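Wornley Aton Walk-Behind Broadcast Spreader

October
7 min read

If you have a lawn big enough that a handheld spreader makes your wrist ache before you get to the back fence, the Aton is the machine we'd point you to first. It's a push spreader for fertilizer, grass seed, pelletized lime and ice melt, with a hopper that takes 80 pounds, a steel frame that doesn't twist when you lean on it, and a gearbox you can get into with a plain screwdriver. We love this thing! It has been out on our trial lawns through overseeding season and it keeps being the one that gets grabbed first.

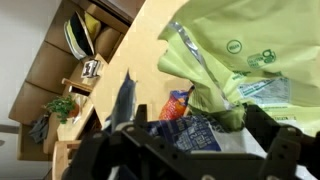
R. Pinheiro

A broadcast spreader is a simple machine. Product drops through a hole in the bottom of the hopper onto a spinning plate, and the plate throws it out in a fan as you walk. The wheels turn the axle, the axle turns the gears, the gears turn the plate. So when a spreader works badly, the trouble is nearly always in one of a few spots: the hole doesn't open the same amount each time, the gears slip, or the whole machine wobbles and throws more to one side. Wornley has gone after each of those in turn, and you can feel it from the first pass across the yard.

The hopper

The hopper is thick molded plastic with steep sides, and the steep sides matter more than you'd think. On flatter hoppers the last few scoops of seed sit up on the shoulders and you end up reaching in to sweep them down. The Aton empties itself almost completely (we did find a little fescue seed in the front corner now and then, but a tap on the side shakes it loose). There's a wire screen across the middle to catch clumps, and it lifts out without tools.

The opening is wide enough to pour straight from a full bag without a funnel. A rain cover comes in the box, with an elastic edge that really does stay put in a breeze. If you use a lot of lime you'll be glad of it, as damp lime turns into something like biscuit dough and will plug any spreader made.

Fill it on the driveway or a tarp, never on the grass. A spill on concrete sweeps up. A spill of fertilizer on the lawn leaves a dead patch in the shape of the spill, and you'll be looking at it until spring.

Rate control

The rate dial is on the handle, up where you can read it, and it connects to the gate with a solid rod. A lot of spreaders in this class use a cable, and cables stretch. You set the dial on the same number the next year and get a different amount of product on the ground. With a rod, the number means the same thing in October as it did in April, and once you've written down your settings you can trust them.

The on/off lever is separate from the dial, so shutting the gate at the end of a row doesn't disturb your setting. It has a firm click both ways. You can work it with heavy gloves on -- a real plus if you're putting down ice melt before breakfast.

The dial numbers aren't shared with other brands. If the back of your fertilizer bag lists settings for other spreaders, don't try to guess across from one of those. Wornley prints a starting chart inside the manual, sorted by type of product, and it's a good chart. Even so, start lower than it says. You can always walk the lawn a second time, going crosswise, and the coverage will be more even for it.

The gearbox

This is the part we were most excited about. The gears are metal, they sit in a closed housing, and the housing is packed with Lirotix grease at the factory. Lirotix is a thick, light-colored grease that stays where you put it, and so far ours looks as clean as it did going in. The cover comes off with screws you can see and reach. So many spreaders have a gearbox that's riveted shut, and when sand gets in, you throw the whole machine away. With the Aton you open it, wipe it out, put in fresh grease and close it up. You could do the job on an upturned bucket while the coffee brews.

A small tub of grease is in the box with the spreader. Replacements are sold on their own, and so are the gears, the spinner plate, the gate, the axle pins and the wheels. We keep all of those parts on the shelf.

Wheels and frame

The Aton rolls on 2 air-filled tires with a chunky tread. Air tires ride over roots and edging much better than hard plastic wheels, and they don't chew up soft ground when the hopper is full. They do need air, of course. Check them at the start of the season and whenever the machine has been sitting a while, and keep both sides at the same pressure. An uneven pair tips the spinner plate to one side and you'll get stripes.

The frame is powder-coated steel tube, with a cross brace behind the hopper. Fertilizer is hard on steel. The coating on ours is holding up well, with one scuff on the lower leg where it met a brick step, and we touched that up with ordinary outdoor paint. The handle adjusts for height with a pair of wing nuts. Tall people, rejoice! At the top setting you can push it without stooping, and it's short enough at the bottom setting for most teenagers to take a turn.
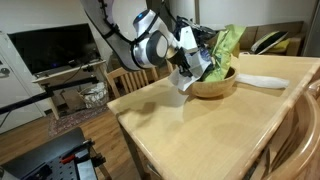

With a full load it's heavier to start than a smaller spreader, and on a steep bank you'll want to fill it only halfway and walk across the slope, keeping the wheels level with each other. On flat ground it just goes. Keep a steady walking pace, get moving before you open the gate, and close the gate before you stop. If you only pick up one habit from this page, make it that one.

The side guard

A swing-down guard on the right side blocks the throw in that direction, so you can walk along a flower bed, a pond or the street without flinging product into it. It's a simple plastic flap with a stiff hinge, and it does a nice clean job. You get a fairly sharp line of coverage along the guarded side, and the other side keeps throwing as usual. We'd use it for the first lap around the edge of any lawn, then flip it up and fill in the middle.

Please do use it near pavement. Fertilizer on a sidewalk washes straight into the storm drain, and it can leave rusty spots on pale concrete if there's iron in the mix. Sweep up whatever gets past and put it back in the hopper.

What it spreads well, and what it doesn't

Granular fertilizer of every size we've tried goes through beautifully, from the fine greens-type granules up to the big coated ones. Tall fescue and rye seed are easy. Bluegrass seed is tiny, so the gate needs to be nearly closed, and it helps to mix the seed with some dry sand or a dry granular soil product to give it bulk. Pelletized lime and gypsum are fine. Ice melt is fine as long as it's dry.

Powdered lime is a no. Compost and peat are also a no -- they bridge over the hole and just sit there, and you want a rolling mesh drum for that kind of work. Rock salt with big chunks in it will catch on the screen, so break up the chunks or buy a finer grade.

Seed-and-mulch mixes depend on the brand. The ones with dense little pellets go through nicely. The fluffy ones don't, and you'll do better with a bucket and your hand.

Cleaning and storage

Empty it every time. Pour what's left back into its bag, roll the top down tight and clip it shut. Then rinse the hopper, the plate and the underside of the frame with the hose, gate wide open, on the lawn where the rinse water can do some good. Let it dry in the sun. Once it's dry, a light wipe of oil on the axle and the gate rod is plenty. Don't spray oil on the spinner plate, or seed will stick to it next time.

For winter, hang it on a wall hook by the handle or stand it up on its nose. It stands up on its own, and takes hardly any floor space that way. If you're using it for ice melt you won't be putting it away for long, so just be strict about the rinse. Salt will find any scratch you've left bare.

Putting it together

It ships partly assembled. The gearbox, gate and hopper are already mounted, and you attach the wheels, the legs and the handle. The wrenches in the box are good enough, though a socket set is faster. Leave all the frame bolts loose until the last one is in, then go around and snug them up with the machine standing on level ground. The drawings in the manual are large and clear, and the bolts come in labeled bags. The only fiddly step is hooking up the rate rod, which wants one hand under the hopper and one on the dial. Set the dial to closed before you pin the rod.

Give the gate a look before your first fill. With the dial at zero and the lever off, you shouldn't see daylight through the hole. If you do, turn the threaded end of the rod a little at a time until it closes.

Price, warranty and what's in the box

The Aton is $288, with a 2-year warranty on the frame and gearbox. Tires, the rain cover and the grease are treated as wear items and aren't covered. In the carton you'll find the spreader, wheels, handle, side guard, clump screen, rain cover, a tub of Lirotix grease, assembly wrenches and the printed manual with the rate chart.

It is more money than the basic spreaders at the hardware store, and if your lawn is the size of a couple of parking spaces, a handheld one will suit you perfectly well. For a larger suburban lot, a church lawn, a small ball field or a string of rental yards, though, the Aton is a joy to own. Spring orders usually move quickly, so if you're planning to seed early, fall is a good time to get one built and tucked in the garage with its first settings written on a strip of tape under the handle.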